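Acta da reunião do grupo de leitura Lutavura
9 de Junho de 2010

Escrevo eu outra vez, porque a Graça perdeu os óculos e eu cometi o erro de levar caneta. Começámos tarde, claro, com a conversa das férias a meter-se pelo meio, e só demos por aberta a sessão quando o Tomás Brennan bateu com a colher na chávena.

Acta anterior
Lida na diagonal e aprovada. O Tomás pediu que ficasse escrito que nunca disse que o Hegazy era "um chato", disse que era "um bocado lento a arrancar". Fica escrito, Tomás!

Livro do mês
Discutimos A Casa de Dengate e foi uma bela discussão, das melhores deste ano. Eu adorei a primeira parte, a viagem de barco e aquela tia que responde a tudo com provérbios – li passagens em voz alta lá em casa e tudo. A Graça acha que o romance acaba no capítulo 12 e que o resto é enchimento. O Rui defendeu o final com unhas e dentes e chegou a comparar o narrador ao avô dele, o que nos levou por um desvio bastante comprido até à apanha da azeitona. Votámos se recomendávamos o livro à biblioteca: recomendamos, com o voto contra da Graça.

Próximas leituras
Havia 3 propostas em cima da mesa. A trilogia Drernoris caiu logo, são 800 páginas só no primeiro volume e ninguém quis levar aquilo para a praia. Ficou o livro de contos do Hegazy para Julho (sim, outra vez o Hegazy, mas contos são contos) e deixámos a poesia para Outubro, quando a Filomena já estiver de volta e nos puder guiar um bocadinho. Eu fico de telefonar para a livraria a perguntar pelos exemplares.

Contas
Temos 95 euros na caixa. O Rui queria comprar uma estante, eu preferia guardar para convidar uma autora depois do Verão, e a conversa aqueceu um pouco. Decidimos adiar a estante e pedir ao primo da Graça as prateleiras que ele tem na garagem, a ver se servem.
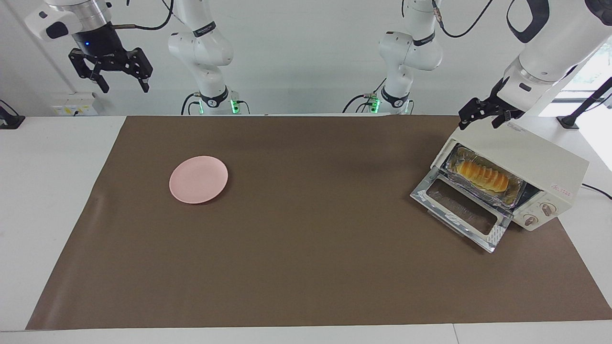
Troca de livros
O Tomás propôs que cada um traga dois livros usados na próxima reunião, para trocar, e toda a gente gostou da ideia. Eu já sei quais levo, e um deles é um policial a que alguém arrancou a última página, portanto aviso desde já! Os que sobrarem vão para a escola, se a escola os quiser. O Rui pergunta.

Outros assuntos
A Filomena mandou um postal, que lemos em voz alta. Falta devolver o dicionário grande, quem o tiver que se acuse. A Graça pede que se telefone quando não se pode vir – eu assino por baixo.

Próxima reunião em Julho, à hora do costume, com os contos lidos até ao fim.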